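Mulumow striped kitchen towels -- 8 months in

Quick one, bread in the oven. Bought the Mulumow towel set in November after the old Ondar ones went gray and thready. Everybody asks if they're worth it over the cheap kind. Mostly yes. Some gripes.

The set: off-white with blue stripes. Mine came from the little shop in Kosevville, 2 to a pack, wrapped in paper. I use one for dishes, the other for hands, then they swap and I lose track.

Drying. Bad for the first few washes, pushed water around the plate. Don't panic. Wash them hot, no softener, they come good. By the fifth wash mine would do a full rack of glasses before feeling soggy. Wine glasses no lint. Black pans, yes lint, a little. Not a dealbreaker for me.

Folding -- this is where I get picky. They don't stay square. One long side shrank more then the other so a neat thirds fold always ends up with a tongue sticking out. I lay it on a plain blue cloth to smooth it out first, easier to see the edges on a solid color. Pulling it by the hem while it's still damp helps too.

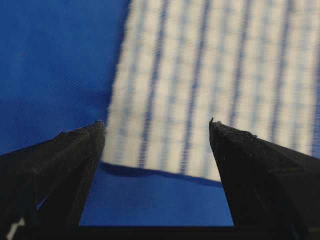
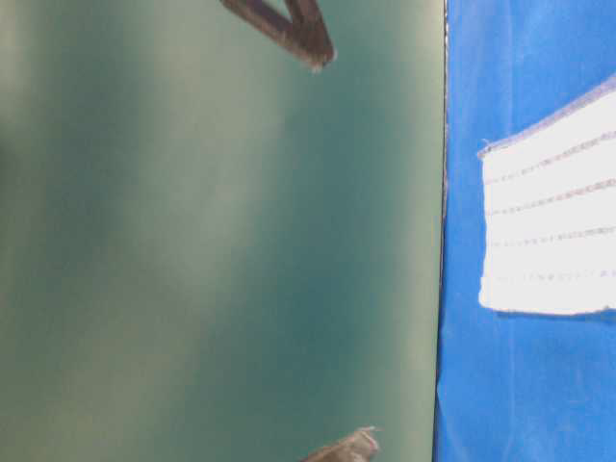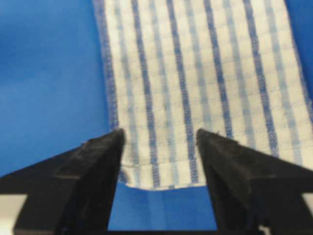
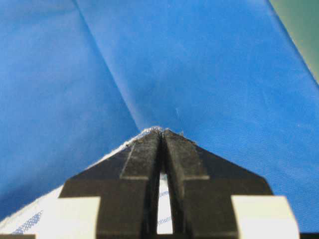
Brigitta Koller wrote in to say she gave up on folding hers and just rolls them, and that the Tjoa towels she had before held a crease much better but took all day to dry on the rail. She also wants to know if the blue runs. Hers went in with white pillowcases and she's been nervous ever since.

So, Brigitta: no, not for me. Washed with whites plenty of times, nothing turned blue. I did run them alone the first time though, do that.

Hem. This is my real complaint. Stitching is straight enough out of the pack, but after a couple months it goes wavy and the edge gets fuzzy. No holes. Nothing's come undone. Just looks older than it is. For the money I'd like a heavier thread there, or a double row.

No hanging loop either. Why. I sewed one on from a bit of twill tape, took ten minutes, wish I'd done it on both.

Size is good, long enough to go over the oven handle and not slide off when the door bangs. Usualy. Stains: tomato came out, turmeric did not.

Would I rebuy? Yeah, for dishes. For hands I'd go cheaper, they get filthy anyway. Wait for a sale if you can, and skip the matching apron, the pocket's too small for a phone.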